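Denach pack line – who's had the sim training yet?

gumleaf_77
Posted 2019-02-20
So they've put the Stutska trainer in the old lunch room at Denach. Two hours each on the computer before you're allowed near the actual arms. Anyone done it? I'm on bench 3 and my name's up for next week. Bit nervous tbh

rdoherty
Did mine. Easy enough. You spend the first bit just opening and closing the jaws.

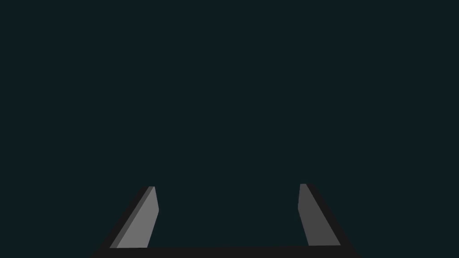 Pay rate is what I'd be asking about, not the training. We go from packers to "cell minders" and nobody's shown us a classification. The training itself is fine – you get two grey fingers with nothing between them and learn which way they lean before they let you near a part. Traian Pop ran my go, patient bloke. Still no answer on the rate tho.

nightshift_kel
Rate's staying the same till May. That's from the meeting. After that "reviewed". Draw your own conclusions

gumleaf_77
Wasn't at that meeting, was on leave. Did they say how many benches go?

nightshift_kel
2 benches this year. Ours and the one near the roller door. 201 form if you want to be considered for the minder jobs, get it off the office. Dont wait for your supervisor to hand you one, mine forgot

Abeysekara
Going to disagree with the gloom a bit. I was at Rirnitum when they did the same thing. My wrists were stuffed after nine years of hand packing and now they're not. Colour of the job changed, sure. You watch more, lift less. I'd not go back.

rdoherty
Good for you mate but how many of you were left on the floor after?

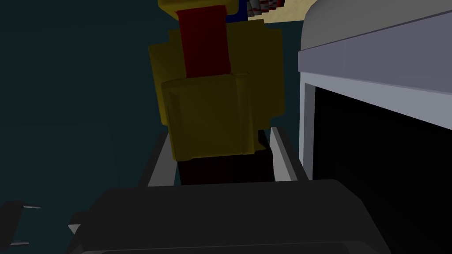

And I don't mean that as a dig. Genuine question. When people say "redeployed" I want to know where to.

Abeysekara
Fair. Three went to dispatch, a couple took the payout. It wasn't nothing. But the ones who learned the controls early got first pick of shifts – so gumleaf, do the training and ask for extra time on it.

nightshift_kel
Extra time unpaid I bet

Abeysekara
Ours was paid. Get it in writing before you sit down.

gumleaf_77
Ok will ask. Getting the form tommorow. Does it matter if I'm left handed?

rdoherty
Nah. You can swap the controls over in settings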